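Clitbridge Painted Plank Wall Cladding

Item 714 | Sold by the carton | Ships from Drullinport

Clitbridge cladding is a solid wood plank for interior walls, supplied already painted and ready to fix. Each carton holds 14 planks in mixed shades. The paint is applied in thin coats and rubbed back between them, so knots and grain stay visible and no two boards match. Most customers use it for one feature wall, the back of a shop counter, a breakfast nook or the inside of a built-in cabinet.

Planks can run vertically or horizontally. Vertical is the more common choice in small spaces because it needs fewer end cuts.

Colors

Harbor: blue, teal and white, mixed in the carton
Driftwood: gray and off-white
Orchard: pale green and cream
Unpainted: sanded only, for finishing on site

Color is mixed at the mill and the balance varies from one carton to the next. Open all your cartons before you start and shuffle the boards. We can't accept returns on the grounds that one carton has more blue than another. If you need a closer match for a repair, send us the batch letter stamped on the end of the carton and we will check what is left in the warehouse.
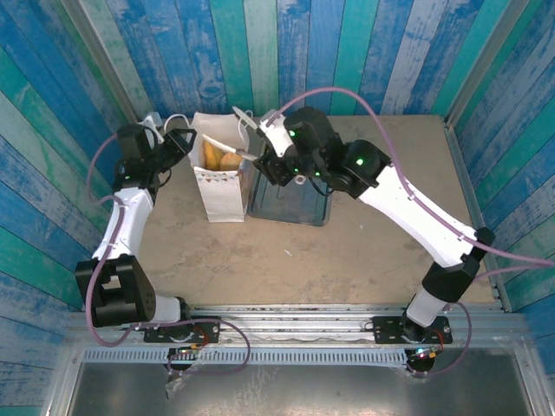 Planks are planed on both faces and square-edged. There is no tongue and groove. Butt the boards tight or leave a gap the width of a coin, and paint the wall behind a dark color first if you choose the gap. Boards bought in winter may shrink a little after the heating has been on for a few weeks.

What you will need

Finish nails or trim screws
Construction adhesive (optional on flat drywall)
Level and pencil
Fine-tooth saw
Touch-up paint, sold separately in Harbor, Driftwood and Orchard

Fixing

Leave the cartons open in the room for three days before cutting. Find the studs and mark them. For vertical boards on drywall, fix horizontal battens first, one near the floor, one near the ceiling and the rest evenly between. Check the first board with a level and keep checking every few boards, as old walls are rarely plumb. Nail twice at each batten. Fill nail heads only if they bother you. On a textured finish they are hard to spot from a few feet back.

Inside corners can be butted, scribed or covered. For outside corners we stock the Aquino trim in wood and metal, cut to the same length as the planks. Run the last board long and trim it in place.

Care

Dust with a dry cloth or soft brush. Wipe marks with a damp cloth and a drop of dish soap, then dry. Avoid scouring pads and anything with bleach. The Clirkemlow clear coat is recommended wherever food is served or hands touch the wall often, such as cafe seating and hallways. Two coats, left overnight between. It will deepen the blues slightly.
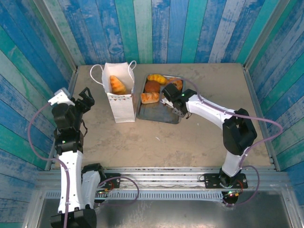 Mixed blue, teal and white boards, run vertically, with a tan tabletop.

Not suitable for

Exterior walls
Shower surrounds or any wall that gets direct water
Walls next to a wood stove or open fire
Flooring

Ordering

Measure height times width for each wall, add the walls together and take off large openings such as doors. Add one carton for waste on walls with many outlets or a sloped ceiling. Sample packs contain one short piece of each color and the cost is credited against your first full order.

Orders of 33 cartons or more go out on a pallet and need someone on site to sign. Smaller orders go by regular carrier. The warehouse closes for stock count in March and nothing ships during that time, so please order ahead if you have a spring job booked.

Unopened cartons can be returned within 23 days. Opened cartons and cut boards can't.

Trade accounts and large quantities: ask for Mark Anthony Espiritu at the Drullinport counter. Phones are answered from 8 a.m.

Related items: Aquino corner trim, Clirkemlow clear coat, Clitbridge touch-up paint, Clitbridge sample pack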